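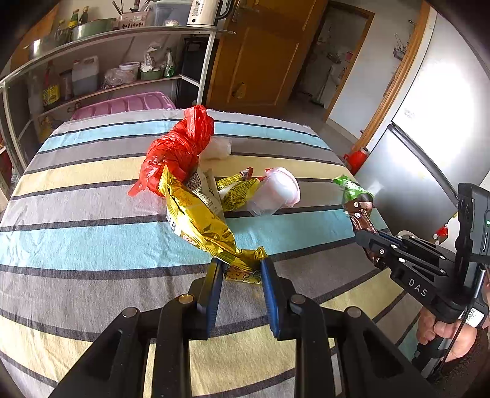 Stenura Tidy is a set of two-handed cleanup demonstrations recorded in homes with hand-held grippers. Each demonstration covers one pile of wrappers, bags and small packaging, picked up piece by piece by a person holding a gripper in each hand. Piles were laid out on soft surfaces as well as tables. On a bed with a striped sheet, for instance, one gripper may be open around a crumpled gold wrapper while the other already holds a brown chocolate-bar wrapper. Frames like this are labeled per hand, with "approach" for the first gripper and "hold" for the second.

Version: 2
Released: December 2020
Demonstrations: 987
Homes: 8
Maintainers: Elaheh Nouri, Murali Unnithan

What is in a demonstration
Each folder holds one video per gripper, the gripper pose, the finger opening, and a text file with the task label. Left and right streams share a clock. Poses are given relative to the first frame of the left stream, in meters.

Labels
Siamak Naseri wrote the label guide. The labels are approach, hold, carry, release and idle. A missed grasp stays labeled "approach" until the fingers close on something. Thin film and knotted bags gave us the most trouble, and the two labelers often disagreed on the start of "hold" for these. Both sets of labels are kept in the folder.

Known problems
Clear and shiny packaging is hard to track. Do not use the object masks for clear cups without checking them. Rooms were left as they were, so shelves, doors and kitchen items show up behind the work area. Hands and sleeves are visible in many frames. Faces were blurred before release.

The pose track drifts when a gripper comes close to the sheet. Affected folders have a file named drift.txt with the start and end times.

Loading
Use the Trutbridge reader, version 2 or later. Older readers swap the left and right streams without a warning.

Access
Write to Tahmineh Babaei for the full set. Please include the name of your group and the task you want to train on.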